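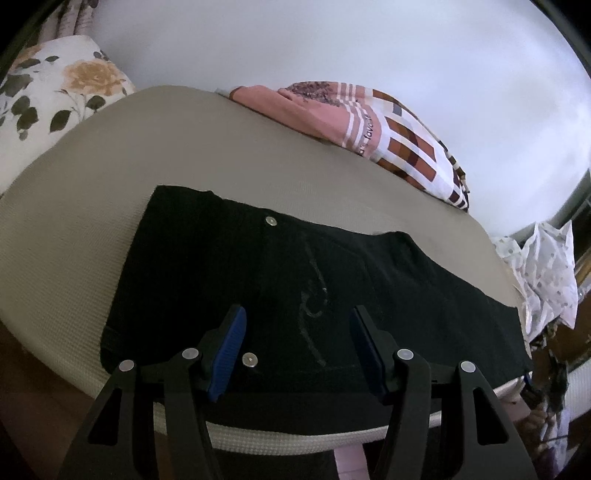

Department of Labor Market Information, Regional Survey Office

Frequently Asked Questions: The Monthly Job Vacancy Survey

What is the Monthly Job Vacancy Survey?

The survey collects information on job openings, new hires and separations from employers in the Prindon area. Results are published each month as a short bulletin with accompanying tables. The Department conducts the survey under contract with Van den Broek, which handles data collection and the first round of checks.

How are employers selected?

Employers are drawn at random from the register of businesses with at least one paid worker. The current sample contains 3212 worksites. Larger worksites have a higher chance of selection, and the results are weighted to correct for this. A worksite that is selected remains in the sample for 10 months and is then replaced.

My company has several locations. Do I report for all of them?

No. Please report only for the worksite printed on your notice. If your payroll system cannot separate one location from another, contact the Help Desk before you submit the form. In some cases a combined report can be accepted.

What counts as a job opening?

A position is counted as open if all of the following are true on the last business day of the month: the position exists, work could start within 30 days, and the employer is looking for someone outside the company to fill it. Positions to be filled only by transfer, promotion or recall from layoff are not counted. Positions for which a person has been hired but has not yet started are not counted either.
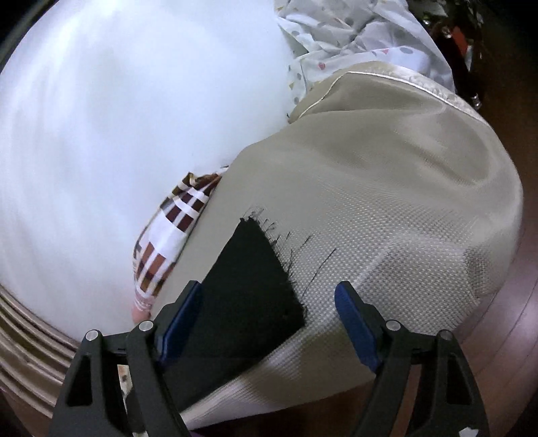 Part-time, seasonal and short-term positions are included on the same terms as full-time ones. A single posting that covers several positions should be reported as the number of positions, even if the advertisement appeared only once.

Are temporary agency workers included?

Agency workers are reported by the agency that pays them. If you use agency staff, leave them out of both your employment count and your hires. Independent contractors and unpaid interns are also left out.

Why does the number of openings differ from the number of online job postings?

The two measure different things. Online postings may remain visible after a job is filled, may be repeated on several sites, and may be used to collect resumes for future needs. Many small employers, on the other hand, hire by word of mouth and never post a position at all. The survey asks each employer directly and uses one definition for everyone.

Why was last month's figure revised?

The first estimate is based on reports received by the closing date. In the May bulletin, 197 late reports were added to the figures for the previous month, and 171 of those came from worksites in retail trade and food service. Revisions of this kind are routine – they are shown in the second table of every bulletin. Seasonal factors are also recalculated once a year, which may change figures going back several years.

Are figures available for Rokoditz?

Rokoditz is included in the regional total. Separate figures are released quarterly, because the monthly sample there is too small to support a reliable estimate. Some industries are combined in the quarterly tables to protect the identity of individual employers.

Is my information confidential?

Yes. Reports are used for statistical purposes only and are not shared with tax, licensing or immigration authorities. Names and contact details are removed before the data are analyzed.

How do I submit my report?

Reports are filed through the Grirnier online portal, using the access code on your notice. Employers without internet access may request a paper form. If you had no openings, hires or separations during the month, please submit the form with zeros – a blank form is treated as a missing report.

Can I correct a report after it has been sent?

Corrections may be entered in the portal until the closing date. After that date, send the corrected figures to the Help Desk with your access code and the month concerned.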